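Titembridge Travel Mug Cleaner Tablets: do you need them?
Posted December 20, 2018

I drink tea all day and I don't wash mugs as often as I should, so I am exactly the person these tablets are sold to. A tub of 40 was on the shelf at Rokport for more than I usually spend on dish soap in a season. The label promises to lift "even set-in tea and coffee film" with no scrubbing. I have heard that one before.

You drop in a tablet, fill with hot water, wait and rinse. It fizzes a lot, and I suspect the fizz is mostly there so you feel you got something for your money. My worst mug, an old Siregar I've had since college, had a brown ring halfway down. After one tablet the ring was paler. After 2 it was mostly gone, apart from a line under the handle side that I finished off with a sponge. So much for no scrubbing.

Then I did the same thing with baking soda and a spoonful of water on a mug of my husband's that was just as bad. It took me less time than the soak did and cost next to nothing.

My friend Ningsih Sutanto swears by the tablets for tall flasks, and I'll give her that. You can't get a hand down a narrow flask and bottle brushes are miserable things. 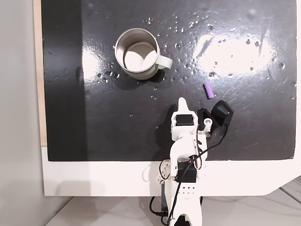
For an ordinary wide mug, though, I can't see the point. The smell is another strike against them. It's a sort of swimming pool lemon, and it hung around through three rinses.

I might buy the small tub again in April when the camping flasks come out. The 100 count is only worth it if you run an office kitchen.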